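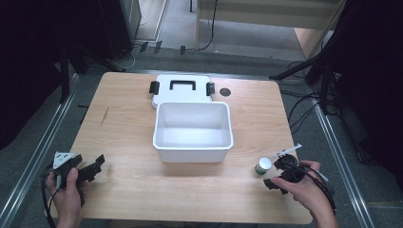
I work at Zidton, in a packing hall where we fill boxes with small jars and close the lids. Since August part of our group does a different job. We do the same packing, but with a gripper in each hand, so that the arms from Rernura can later learn the movement from our recordings. One task is a white box with the lid lying behind it and a small jar with a green label at the right side, and the person must work only with the two black grippers, no fingers. I am on this job three days a week now, and the other two days I am on the normal packing line. My shift lead says that everybody will rotate. I want to ask people who have already been through this at their workplace.

First, how does it change the work after the arms arrive? Second, is it normal that my output number is still counted like before? On the line my target is 628 jars per shift. With grippers I am much slower, and my monthly sheet only shows one average. Third, my wrists are tired in a new way, more on the thumb side. Did anybody get longer breaks for it?

I am not against the arms. I only want to know what I should ask before the meeting.

Asked in: Work and Workplace — April 2024
Tags: automation, packing, training data, shift work

Navigation: Home | Topics | Work | Tools | Ask | Sign in

3 answers

Answer 1 (marked as helpful by the person who asked)

We had this at Gikivby, in spare parts, before I moved to another department. I can tell you how it went for us, maybe it is different in your hall.

The arms took the boring part first, the same box and the same product all day. What stayed with people was everything irregular: damaged cartons, mixed orders, returns, labels in the wrong language. That work is more interesting but also more tiring, since the easy boxes in between are gone. Earlier, you could rest your head during the easy ones. Ask your company how the mix will look, and ask it for one station and one shift, otherwise you get a very general answer.

About the counting, please insist on this. Recording with grippers must have its own line on your sheet. We had a colleague who looked like the slowest in the group for two months, only because the recording hours were put together with the packing hours. In the end the recording was measured in good takes, 246 per week for each person, and a take that failed because of the equipment did not count against you. 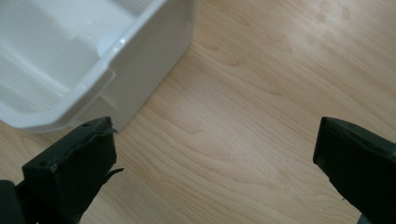
Open bin and gripper fingers. One finger has a ragged piece along its inner edge.

Look also at the state of the fingers. When a piece of the covering is coming off like this, write it down and tell the technician. With us a worn finger made the jars slip, and then people squeezed harder, and I believe a lot of the wrist pain came from there. I am not a doctor, but after the pads were changed on a fixed schedule there were fewer complaints. We also agreed on a ten minute break after each hour of recording. It was not given to us, we had to ask twice.

One more thing for your meeting: who may watch the recordings? If the camera also sees your hands and maybe your neighbor, you should know how long this is kept and that it is not used for evaluating you. We got it on one page, signed.

Answer 2

Same at my place but with Sima arms. They promised that no one loses the job and this was true, but when people left they were not replaced, so the group is smaller now. Learn to restart the arm and clear a jam. Those who could do it got the better pay grade, the rest of us waited.

Answer 3

I would not worry so much. 400 boxes a day by hand also destroys the wrists, I did it for years.

Comment from the person who asked: Thank you, especially for the part with the separate line. I counted back in my notebook and I have over 1056 takes already, and not one of them is on my sheet. I will bring the notebook. About the break, was it paid in your case, or did you have to stay longer?

Reply to comment: Paid. It was inside the shift. Write "paid" in your request with this exact word — in our first version it was missing and we had to discuss it again.

Related questions
- Can my employer change my tasks without a new contract?
- Best gloves for packing work with small jars
- How long does it take to learn to operate a robot cell?
- Thumb pain after changing to new tools
- Night shift rotation, who decides?

Contact | Rules for answers | Privacy | © Community Help Pages | Back to top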